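By Emiko Onishi
February

I got to Kundix's open day in Castedham way too early (the doors opened at ten and I was standing there at nine-thirty with a coffee), so Hạnh Hoàng took pity on me and let me follow her around while she got set up. She runs the robot program here, and she talks fast. My notes from that first half hour are mostly arrows.

What I wanted to know was why an office. Most of the demos I've been to happen in a cage or behind a line of tape, with a part going from one bin to another.

"Bins are great, I love bins," Hạnh said. "But we kept getting calls from people who look after buildings. They've got cabinets with a door hanging crooked, chairs that sink, that sort of thing, and one person for the whole place. So we said okay, let's go look at what's really in an office."

She calls it the nuisance list. It has 315 entries and anyone in the company can add to it. Doors come up a lot.
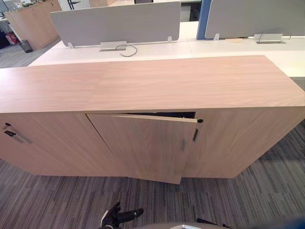 I asked if a door is hard for a robot, and she laughed at me, kindly.

"A door that's where it should be is fine. We've been opening those for ages! When it's off its line, everything you assumed about the hinge is wrong. You pull and it doesn't swing, it goes somewhere else. A person feels that in the wrist and adjusts before they've even thought about it. We're teaching the arms to slow down at that point and feel around a bit."

By then the visitors were coming in, and Hiếu Bùi took over the talking. He's the one who drives the arms when they're being taught, and he was a piano tuner before this, so of course I asked about that for much too long. He says the jobs have more in common than you'd think. "You're listening for the thing that's slightly out," he told me. "Then you make a small move and listen again."

A man who'd come over from Skustville wanted to know how many tries it takes. Hiếu said the team recorded 809 last month, around 600 of them good enough to keep. The man wrote that down and then asked the same question about drawers. (Fewer, apparently. Drawers only go one way.)

The part I liked best was the chairs. I'd never given a second's thought to what's under mine, and Hiếu got down on the carpet to show a couple of kids where the levers and the column are. He says an arm has to get its camera in low and close, and what it gets back is black plastic on black plastic with hardly any light.

"Everybody thinks lifting will be the hard part," he said. "For me it's seeing. Get under a seat and try to say where one piece ends and the next one starts. I still get it wrong, and I've got two eyes and a flashlight."
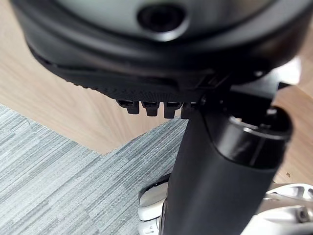

What happens next

Hạnh would like to have the arms working in a customer's building by the end of the year, with a person on hand. She wouldn't tell me which customer. I tried twice. She did say that the first jobs will be dull ones, checking and reporting, and that repairs come later.

"If it can go around on a Friday evening and tell you which doors are off, that's already useful," she said. "You come in on the next workday and you have a list."

I asked Hiếu if he'd miss driving once the arms manage by themselves. He thought about it for a bit and said he'd probably go pester the drawer people.

Recent posts
Hafþór Blöndal on keeping old lathes running
Lunch with Sơn Triệu: noodles, motors and the Ông workshop
Skustville repair fair, what I brought home

Contact | Copyright Emiko Onishi | Back to top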